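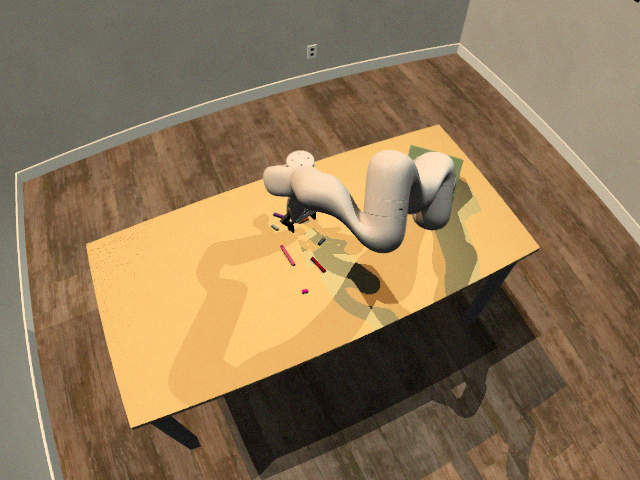
Irnbridge Tabletop Sorting Cell
Planning and ordering guide for schools, small shops and first-time buyers

Most people who write to us about the Irnbridge cell begin with the arm. We understand, it's the fun part! But the arm is usually the easiest decision on the list, and we would love for you to spend a little time on the table, the floor space and the parts you want sorted before you fill in the order form.

What comes with the cell
One white arm with a black fingered gripper, the table it stands on, the controller and its cables, a starter set of small colored blocks and sticks, and a seat for the Dollcombe planning software. With Dollcombe you lay out your own table on screen, scatter some pieces over it and run the job before a single crate leaves our warehouse. Plenty of our customers spend a whole month in there (and a few have changed their minds about the table size, which is much cheaper to do at that stage).

Room and power
The table can stand in the middle of the room or near a wall, but please allow 90 centimeters of clear floor on every side where people will walk. An ordinary wall outlet is fine – keep it for the cell alone, and measure how far it is from the table legs before you choose a cable length. Plank floors are welcome as long as they're level. If yours has a bit of a slope, tell us and we'll pack the adjustable feet at no charge.

Choosing your pieces
Chunky blocks are forgiving. Long thin sticks take more thought, especially when they lie at odd angles or close to one another, so if your work is mostly sticks, ask for the narrow Hellwig fingers when you order. They can be added later, but then you pay for shipping twice. Strong shadows on a light tabletop can also make colors harder to tell apart, and we suggest trying out your lamp positions in Dollcombe too.

What to budget for
Please set aside money for more than the cell itself. There are 2 days of setup and training, spare finger pads, and the yearly service visit, which is included the first year and billed after that. Delivery takes almost 7 weeks from a confirmed order. Schools that need the cell running by October should get their paperwork to us well ahead of the summer break.

Ordering
The cell is part number 154 in the Cliltine catalog, and the Hellwig fingers are listed right beneath it. For a written quote, ask for Charmaine Ngubane in sales. Tshepo Venter looks after floor plans and is very happy to go over a pencil sketch – just write the room measurements on it and mark the doors and outlets.

Page updated Jul 20, 2020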